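## Hand-held grippers: fingers slip on thin fabric

**Brodie Tawhiri**

I've put together a pair of hand-held grippers at home, black plate, two yellow slotted fingers on each, and I'm recording chores with them in the bedroom. The fingers are printed. Anything thick is fine. T-shirts slide out once I lift, and tissues either tear or drop. I've done 157 recordings so far and thrown out too many. Is it the fingers or the way I'm holding them? Shirt, tissue, then the bed:

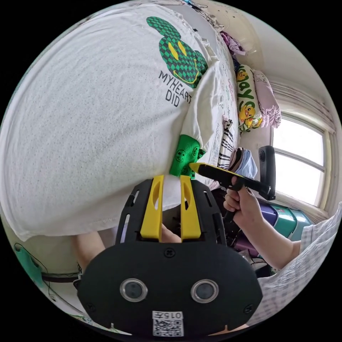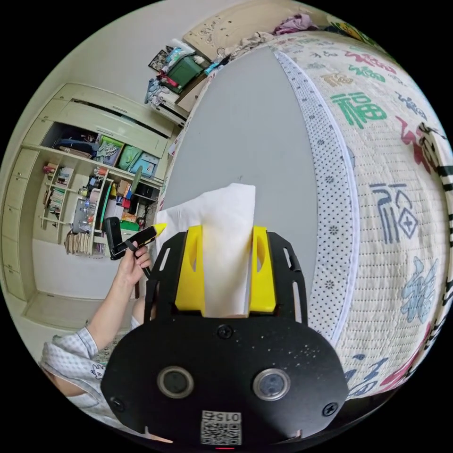
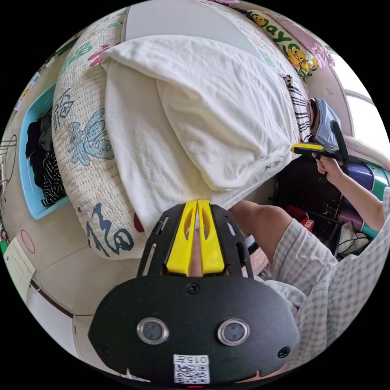
### 2 replies

**Donnelly**

Probably both. Printed fingers are slippery on cotton no matter the colour or the infill. Glue a strip of thin silicone sheet on the inside faces, 8 mm wide, and rough up the plastic with 200 grit first or it'll peel. Do both fingers on both grippers so they behave the same.

For shirts, push down into the fabric a bit and then close, so you catch a fold. If you only get the top layer it will slide. Lift slowly and bring the second gripper in before the weight comes off the bed.

Tissues are a different problem. Try a softer return spring. I went through three before I found one that didn't rip them.

Check your finger screws while you're in there. Mine worked loose in March and the tips stopped meeting, and I blamed the fabric for a fortnight.

**Zilutwood**

Rubber bands. Wrap one around each finger through the slot. Looks rough but it works, and you can swap them when they perish. Haven't tried it on tissues, sorry.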